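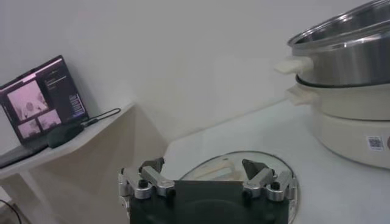
One-pot cooking for small flats: Sunum tries the claims and keeps its regular saucepans

DRELTTHORPE, August. Household advice service Sunum has published a guide to stacking electric pots, the plug-in kind sold to students, renters and anyone else living without much of a stove. The guide is called One Pot, Supposedly. It is free to read and takes a dim view of the phrase "replaces your whole kitchen".

The type will be familiar to anyone who has shopped for a first apartment lately. There is an electric base that heats, a steel pot that sits on top of it, and a glass lid. In the shop it all stacks into a tidy tower. At home the tower comes apart the moment you want to cook in it, and the pieces have to go somewhere. Much of the guide is about where.

"I wanted to like these," said Pramila Yadav, who wrote the guide. "I lived with one for a whole winter years ago and I ate a lot of noodles. The noodles were fine. What I object to is a box telling me that I now own a steamer, a soup pot, a rice cooker and a frying pan. I own a pot that gets hot."

Sunum sent a short questionnaire to readers earlier in the year and got 615 replies. It makes no great claim for the results. People who answer surveys about pots have feelings about pots, and the guide says so on its first page. The replies were used mainly to decide which everyday jobs to try in the kitchen at Brendau, the former bakery where Sunum does its cooking. Sixteen jobs made the list, from boiling eggs to reheating a curry from the freezer.

Eleven of them went well enough that Sunum would do them again. Soup, pasta for one, porridge, dumplings and frozen vegetables gave no trouble. Rice was passable once the cook stopped lifting the lid to check on it. Pancakes were not worth the bother, and neither was anything described in a recipe booklet as "crispy". A whole chicken was attempted and the guide gives it one sentence.

The longest section deals with the lid. Glass lids are sold on the idea that you can see what's cooking, and for the first minute or so that's true. After that there is steam. Sunum's bigger complaint is what happens when the lid comes off. A lid laid flat on the counter with its rim down leaves a ring of water, and laid the other way up it rocks on its handle and takes up the same space as a dinner plate. On a full-sized counter you wouldn't notice. On the sort of counter these pots are meant for, it can be the only free spot there is.

The guide suggests a folded tea towel beside the pot before you start cooking, which costs nothing and works better than the plastic lid stands people are sold later on. It also suggests a lid with a handle tall enough to hold through an oven mitt. Shoppers should try this in the store, mitt included if they don't mind the looks.

Handles come next. Short handles help a pot fit in a cupboard, and that seems to be the main reason they're short. Sunum's advice is to line up the handles of the upper and lower pieces only when putting the set away, and to turn them apart when cooking so that a hand reaching for one doesn't knock the other. Anyone who plans to drain pasta should fill the pot to the level they intend to cook with, using cold water, and carry it to the sink before trying the same thing at a boil. If it feels awkward cold, buy a strainer spoon and leave the pot where it is.

Pale colours get a few lines as well. Cream and off-white look lovely in a catalogue. The guide's author spent part of an afternoon on a turmeric stain and would like buyers to know that before they choose. Wiping the outside straight after the base has been unplugged and has cooled makes the biggest difference. A paste of baking soda helped a bit. Sunum found no product that did a better job, and isn't persuaded by the ones that say they do.

Several manufacturers now put a printed code on the appliance in place of a paper manual. Sunum is not keen on this. A code is only as good as the page behind it, and a sticker on something that gets hot, splashed and scrubbed may not stay readable for years. Readers are told to scan any code the day they get the thing home, save the instructions somewhere sensible, and write down the model name while they're at it. People buying second-hand should ask the seller for the manual before handing over money.

Madhu Awasthi, who runs the Kerekes housewares shop on the Dreltthorpe market square, read the guide before publication and disagrees with parts of it.

"They're a bit hard on it," Awasthi said. "My customers have one outlet and a shelf. They aren't comparing it with a gas range. I do agree about the lids, though, and I've stopped saying 'whole kitchen' on the shelf tags."

Sunum's position is that a stacking pot is a reasonable purchase for a person who cooks for one, likes soup, and has somewhere to put the pieces. It is a poor purchase for a person who already has a saucepan and a working burner, whatever the sale sign says. Readers unsure which they are can try the guide's 4-day test: write down every hot thing you eat, cross out whatever needs browning, and look at what's left.

One Pot, Supposedly can be read online or picked up on paper at the Brendau front counter. Yadav will be cooking lunch there on Friday from noon and taking questions, including from people who love their pots and wish to argue. Bring a container if you'd like to take soup home.

About Sunum
Sunum publishes plain advice on household goods for people in small homes. It buys the things it writes about and does not accept samples.

Media contact
Pramila Yadav, Sunum, Brendau, Dreltthorpe. Interviews by arrangement, mornings preferred.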